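Chapter 7

Who May Make a Rule? Delegated Powers and Their Limits

By the end of this chapter you should be able to explain the difference between primary and delegated legislation, describe the main ways in which a rule can be challenged, and apply these ideas to a short case.

7.1 A ban in Wallbridge

One Friday in August, the licensing officer for the district of Wallbridge, Meirion Voyle, signed a notice forbidding shops to sell solid fuel firelighters after six in the evening. There had been a run of small fires on the common, and Voyle believed that late sales were to blame. The notice took effect the next morning. It had not been put before the district council, and no shopkeeper had been asked for a view.

Lorraine Treloar ran a hardware shop called Bellis on the edge of the town. She was fined under the notice and refused to pay. Her argument was a simple one. She accepted that fires were a problem, and she accepted that the council could do something about them. What she did not accept was that one officer could create an offence by signing a sheet of paper.

Voyle relied on section 27 of the local Act, which allowed the licensing officer to "take such steps as are needed in an emergency to protect the public". The dispute therefore turned on two questions. Was there an emergency? And if there was, did "steps" include making a general rule that bound every shop in the district?

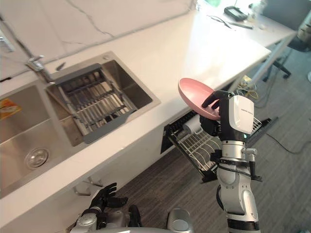
Most law that affects daily life is not written out in full by a parliament. An Act usually sets out the broad aim and leaves the detail to a minister, an agency or a local body. Think of the objects in an ordinary kitchen. An Act may say only that household goods must be safe; the limits on what may go into the glaze of a plate, or how much water a dishwasher may use in one cycle, are likely to be found in regulations made under it. Regulations of this kind can be changed quickly when knowledge improves, and they can be drafted by people with technical training. They also receive far less debate than an Act, and many are never discussed in a full sitting at all.

The body that receives a power of this sort is called the delegate. The Act which grants it is the parent Act. A delegate has only the power that the parent Act gives, and a rule that goes further may be set aside by a court.

7.2 Emergency powers

Emergency powers are a special form of delegation. They normally allow a delegate to act first and consult later. In return, many parent Acts place a time limit on the rule, or require it to be confirmed by an elected body within a set number of days. Section 27 contained neither safeguard. Treloar's solicitor, Osian Samuel, argued that this was a reason to read it narrowly.

Key terms: parent Act; delegate; emergency power; consultation; judicial review.

Before you read on

1. Write down what you understand by the word "emergency". Would four small fires in a dry month meet your definition?

2. Should it matter that Voyle's ban might have been popular in the town?

3. Look again at the wording of section 27. Find one phrase that helps Voyle and one that helps Treloar. Keep your notes, as you will need them for the exercise in 7.4.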